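[neron-dev] Release candidate 2: gripper width estimation and overexposed windows

Members of the list are asked to review the behavior set out below before the release branch is frozen in March. 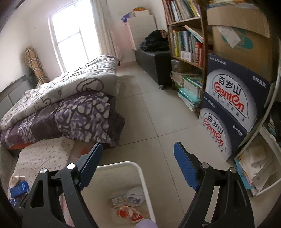
Nele Lammers wrote:

> The width estimator in the current candidate appears to lose the right jaw
> when a large part of the view is blown out by daylight. In my runs the left
> pad was tracked without a gap, while the right pad dropped out for up to
> 14 frames at a time. The planner then held the last known width and
> reported it as valid. I would prefer that it report nothing at all.
>
> Is the exposure mask applied before or after the pad segmentation? The
> manual says before. The log order suggests after.

The log order is correct and the manual is wrong. In the present candidate the mask is applied after segmentation. The color threshold for the pads is therefore computed over the whole view, bright regions included, and a window of the size seen in the attached view is enough to shift it. Both pads are blue and ribbed or textured, and under even light they separate well from a pale floor. The threshold was tuned on such material at the Boston site and was not tested against a strong light source behind the work area.

The following changes have been merged to the candidate branch:

1. The exposure mask now runs first. Saturated pixels are left out of the threshold calculation.

2. The search region for each pad is limited to the arc that its jaw can reach. Other blue objects, such as the packet at lower left or the water cartons at right, should no longer compete with the pads when they fall outside that arc.

3. A held width is now marked "stale" after 2 frames. The planner will not accept a stale width as a grasp target.

The third change alters the message format. Maintainers of downstream packages, including the Fuvell bridge, will need to rebuild. The old field remains readable for this release and will be removed in the next.

One question remains open. When an object overlaps a pad, the estimator still fits a line through whatever part of the pad is visible, and the result may be too narrow. Albers has proposed fitting to the pivot pins in place of the pads. The pins are bright and round, but a reflection on one of them can change its apparent center. The proposal will be considered once the replay set of 1,000 clips has been run with both methods. As of this message, 52 clips have been processed, too few to support a decision.

Comments on the message format should be sent to the list. Log files should be attached to the existing ticket and kept off the list, as several subscribers receive it in digest form.

Estíbaliz Sotomayor
Release coordination, Neron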